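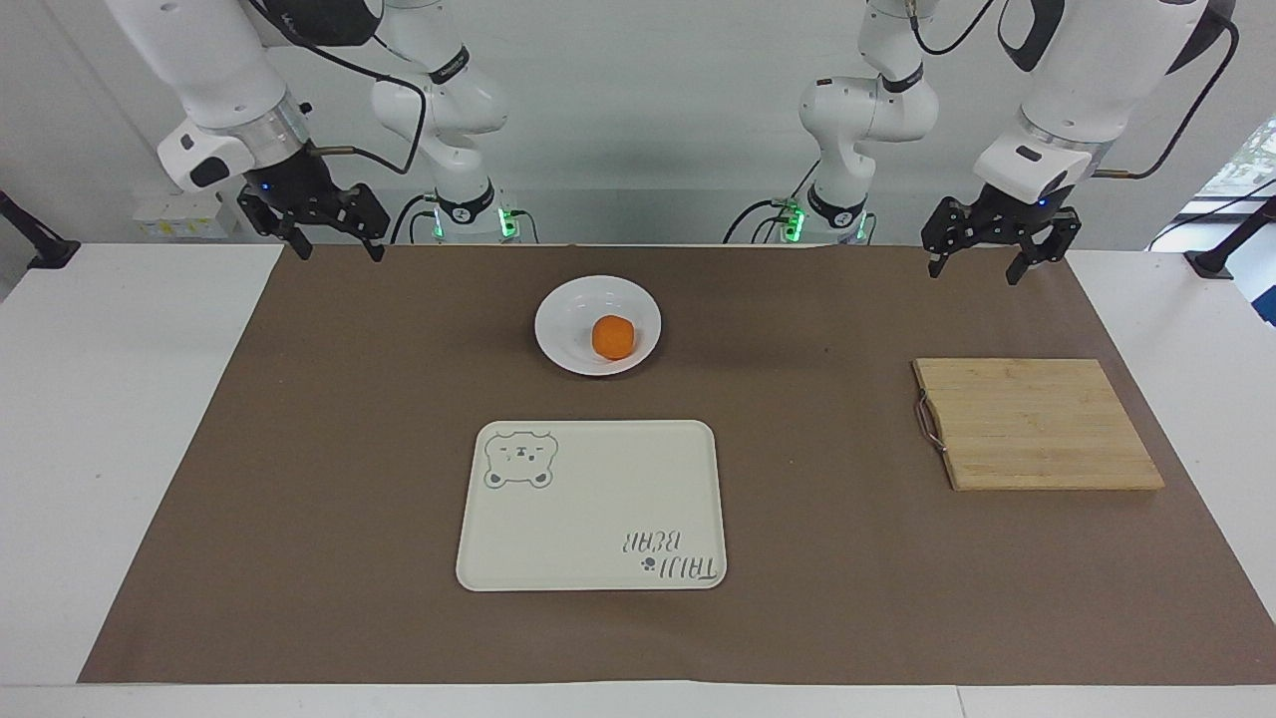
*Both grippers open over the mat, with the plate, the orange, the tray and the cutting board set out between the two arms.*

# The Robot That Asks Before It Moves

In the laboratory of the Mindum project, the first seconds of every trial look the same. Two white arms stay still above a table covered with brown paper, and nothing happens. A visitor usually thinks that the program has failed. Stuart Rudd, who leads the work, has learned to let visitors wait.

During this pause the robot is choosing which arm will do the job. The question sounds small. When an orange lies on a plate and must go onto a cutting board, a person does not think about which hand to use, and if the first hand is wrong, the other one helps. A two-armed robot that learned from human demonstrations often copies the hand it saw most. It starts with the right arm, reaches too far, and stops in the middle of the table with the orange in its fingers.

The group in Pridbridge calls its method Ballov. Before any movement, the system plays several short versions of the task inside a learned model, some with one arm, some with the other, and some with a handover between them. Each version gets a score for how likely the fruit is to arrive. Only then do the motors receive a command.

"In the beginning we wanted to remove the pause," Rudd told me. "Then we looked at the results and we left it in."

The results come from 203 trials, in which the objects were moved to new places each time. The system without the planning step completed 81 of them. With the pause, 21 of the trials still ended in failure, and the rest were completed. Most of the failures happened during the handover, when one gripper opened a little too early.

The objects are simple kitchen things. The tray has a bear's head drawn on it and the words "TAJU BEAR" in one corner, and its shallow lip gave the team more trouble than they expected. An orange that is released too high can roll over such a lip. The flat board has its own difficulty, because nothing at all holds the fruit there. In August the team spent most of its time on the height of release, and Rudd speaks about this month without much pleasure.

Not everybody is convinced. At Kasprzak, a company which builds packing lines, engineers who read the report liked the scores but not the delay. The pause lasts 7 seconds, and on a packing line this is a very long time. Rudd agrees with them. His group now tries to make the choice while the arms are already lowering – a harder problem, as an early movement can spoil a good plan.

For now the robot waits, and after this it chooses an arm.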